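Rotedus Motion Planner review: two arms, one table, far fewer headaches
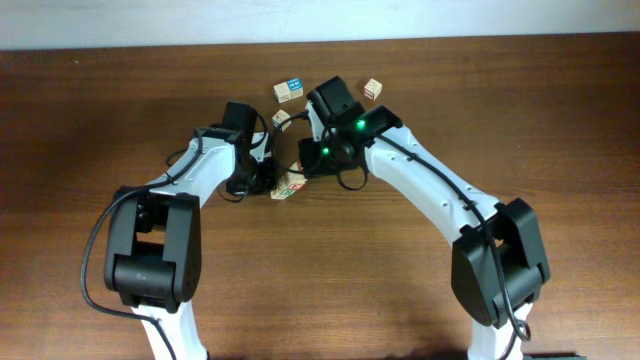 Both grippers in close over the letter blocks.

I've been running Rotedus on our two-arm bench setup since February, and I'm still a little giddy about it. It's a planning package for people with a pair of small arms who want them working in the same space without writing all the avoidance logic by hand. I came to it from Povetti, which I liked fine for one arm and fought with constantly for two.

The big thing is that Rotedus plans both arms as one system. You give it a goal for each gripper, it works out a joint path, and you get a timeline you can scrub back and forth before anything moves (I use this way more than I expected to!). My block-sorting job has 621 waypoints after smoothing, and the preview stays quick even on my old laptop.

Cable handling won me over. You can draw a soft keep-out zone that follows a link, so the planner stops folding the elbow into its own wiring. Fiona Leckie at Ulldale shared her zone settings on the user forum and I've barely changed them.

Gripes? The perception plugin is weaker. It finds cubes well when they're spread out, but partly hidden ones get dropped from the list, and the confidence slider resets each time you reload a project. The log viewer also stops at 2,000 lines with no warning – export early if you're chasing a bug.

The docs are good, especially the calibration chapter by Zdeňka Jurčo. Go through it twice before touching the base offsets. I skipped a step and lost an evening.

I'm keeping it, and the grasp library is next on my list to try.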